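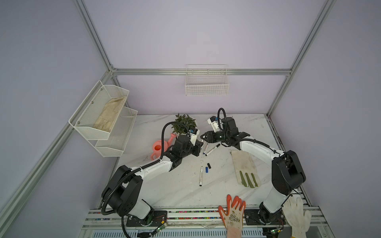 Home Topics Indoor plants Storage Ask Sign in

Wire baskets over a plant table: what goes in which one, and where does the watering can live?

Last updated 8th February

Tadeo Saavedra

Hello everyone, long-time reader and I think this is my first real post, so please bear with me if I go on a bit.

I have a small table against the wall where I look after my plants. Well, plant, at the moment, one little bushy thing in a pot with dark green leaves, though I'm hoping for company for it by April. The top is white with a marble pattern and the walls are a very pale lavender that I was talked into and now love. Because the table isn't big I hung white wire baskets to get things up off the surface: one rectangular one on the back wall, and on the left wall a two-tier unit, an upper basket and a lower one, with the lower one set off to the side a little.

So far so good, and I was very pleased with myself. But the only thing that has found its way up there is my old beige glove, which is in the upper basket on the left. Everything else, meaning the pink plastic watering can, still sits on the table by the plant, and more often than not it's lying on its side when I go looking for it. I'd like to end up with a clear top where I can repot something without moving things first.

What I'm trying to work out:

Should the can go up in a basket at all, or is that asking for drips down my lavender wall? What would you put in the lower basket, given that anything small just falls through the wire? And is it silly to keep a worn-out glove in the best spot when I could have something more useful there? It's comfortable and I'm not ready to part with it.

The baskets are Nandeo, if that matters to anyone. The wall behind is just painted, nothing washable about it as far as I know. I'd rather not buy a great deal more, since the whole idea was to have less around.

Thank you for reading all that!

Nabil Karaki

Hi Tadeo, and welcome. I had almost exactly this problem when we moved, so I hope you won't mind a long answer from somebody who has hung and rehung the same baskets more times than he'd like to admit.

Let me start with the can, because I think it's the piece that decides the rest. I wouldn't put it in a basket with water in it. Even a small plastic can gets surprisingly heavy when you fill it, and as you suspected, wire won't catch a single drip. What I would do is empty it completely after each watering — tip the last bit into the plant if the soil will take it, or down the sink if not — and then store it upright with nothing in it. Empty, it weighs next to nothing and any decent basket will hold it. I'd choose the rectangular one on the back wall, provided the can fits with its spout on. Measure before you get your heart set on it. My own can was a finger's width too long and I spent a whole evening trying it at different angles as if it might shrink.

If it won't fit, leave it on the table, but give it a home. I keep mine standing on a saucer in the back corner, right next to the pots. It sounds like such a small thing, but once there was a saucer, everybody in the house put the can back on it, and before that it went wherever there was room. The saucer also takes care of the ring of water that used to appear under the can.

About things falling through the wire: you want a liner, and you don't need to buy one. I cut a piece from an old plastic placemat with kitchen scissors and dropped it in. It took a few minutes and I can take it out and rinse it when it gets crumbs of soil on it. Cardboard works too for a while but goes soft. Fabric looks lovely and is a nuisance, as the soil works its way into it and you're forever shaking it out.

With a liner in, I'd use the lower basket for the things your hand reaches for while the plant is in front of you. In ours that's plant labels and a pencil, a ball of twine, small snips (closed, points down and toward the wall!) and an old spoon that I use far more often than the proper trowel I was given. The heavier items go lowest, partly for safety and partly because a heavy thing in a high basket makes me nervous every time I lean under it.

Now, the glove. Please keep it! I have one that my wife has tried to throw out 2 times, and I rescued it on both occasions. And I don't think the upper basket is a bad spot for it at all. A cloth glove likes air around it, and you can't do better than open wire for that. Lay it flat as it comes off your hand, and don't ball it up or tuck it under other things, or it will dry stiff and smell of old compost. If you get a second one some day, lay them side by side. I'd give that basket to gloves and a rag and leave it at that. An airy shelf with one soft thing on it isn't wasted, to my mind.

One more thought, and then I'll stop. Leave one basket with nothing in it for a few weeks. I filled all of mine the first afternoon and half of what I put up there had no business near a plant (batteries, a tape measure, somebody's keys). The second time I waited, and what belonged there made itself known bit by bit.

Do let us know how the repotting goes, and what joins the plant in April.

petek_and_pots

Just check the screws. Mine was a cheap Petek rack and it came off the wall with a bag of potting mix in it, dirt everywhere. Don't store soil in wall baskets. Keep it in a lidded tub on the floor.

Also 300 ml of water is 300 g, so a full can adds up fast.

Marguerite on the Hill

I agree with nearly everything Nabil has said, though I'll speak up for hanging the can! If its handle is open enough to slip over a hook, an S-hook on the front rail of a wire basket works nicely for an empty one, and the can then takes up no basket space whatever. I bought a small pack from Kitberg and have used the spares for a dustpan and brush, which have turned out to be the handiest things near the table. You do need to look at which way the spout points, or you'll catch it with your elbow. I speak from experience, and from the bruise.

As for the wall, I wouldn't worry too much about drips from a can that's been emptied, but splashes when you water are another matter. Matte paint in a pale color shows every one. I wipe mine with a barely damp cloth the same day, very gently and without any cleaner, and try it first low down where it doesn't show. If you leave muddy spots until they've dried you end up rubbing, and then there's a shiny patch to look at instead.

And do give the little plant a quarter turn now and then while you're tidying around it. Standing in a corner it will lean toward the light if it gets the chance, and a turn each time you water keeps it nice and even. I put it all down to my mother, who turned hers every time she passed, whether they wanted it or not.

Tadeo Saavedra

Thank you all so much, this is more help than I'd hoped for. I've gone with the saucer for now, and there's an old placemat in the drawer that I'm going to cut up for the lower basket as soon as I find scissors that will go through it. The soil was never going up there, but thank you for the warning, I've had a good tug at the screws all the same. The glove stays where it is. I'll measure the can against the back basket this evening and try the hook if it won't go in.

80 people found this page helpful

Contact | © Patico Community Help | Back to top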